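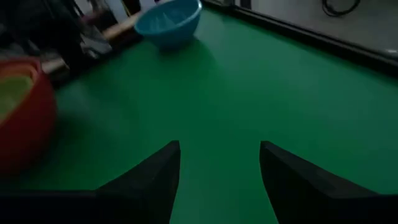
One reader wrote in before we'd even got this up, asking why anyone would spend a winter teaching a machine to put bowls away when a child of three can do it. Fair question. The people on the Ponau project get it a lot, and their short answer is that the child has had three years of practice and the arms have had since July.

Ponau, the bowl-sorting work run out of the Girkia workshop, passed 1,817 recorded examples this week. Each one is a single go at the same sort of job - bowls spread out, bowls put together - steered by a person from start to finish and saved along with what the cameras saw. The learning system gets the lot afterwards and tries to copy it.

Slow going at first. The team threw out 181 early recordings after finding that two of the operators had been working to different rules on when a go counts as finished. Those don't figure in the total. New rule sheet now, one page, and everyone has to read it before there first shift.

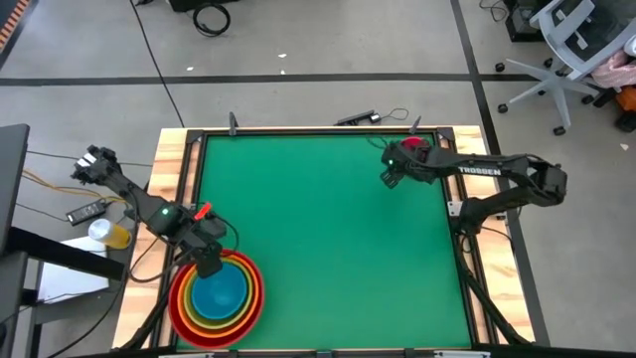
Shifts are kept to 35 minutes. Past that, the team says, hands get lazy and the examples get sloppy, and a sloppy example is worse than none. Operators swap, the bowls get moved, off again. Starting spots are meant to vary as much as possible so the system doesn't just learn one layout by heart.

Failed grabs are kept, as long as the operator puts things right in the same go. That was argued over. The group at Ranitz, who will do the training runs, wanted clean recordings only, but came round after an early trial where the arms missed a rim and then had no idea what to do next.

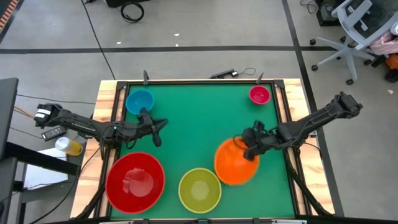
Five bowls on the green top, with the orange one held by the rim.

Most of the trouble is with rims, as it happens. Fingers too low and the bowl skids, too high and they close on nothing. Newer operators are told to come in from above and take there time. Using both arms in one go is harder again and makes up a smaller share of the recordings so far, though the plan is to even that out before the next batch goes over.
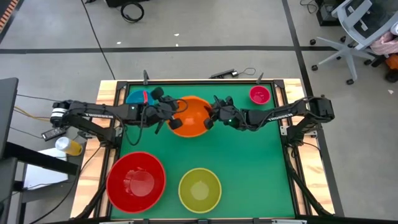 Both arms over the table during the bowl work.

Next up is a second table at Trujillo, same bowls, diffrent light. The idea is to find out how much of what's been learnt falls apart when the room changes. Quite a bit, is the guess at Girkia. First training results from Ranitz are due in the new year and we'll run them when we have them - good or bad.

Operator places are still open for the evening shifts. No experience needed, training given on the day. Ask at the Girkia front desk.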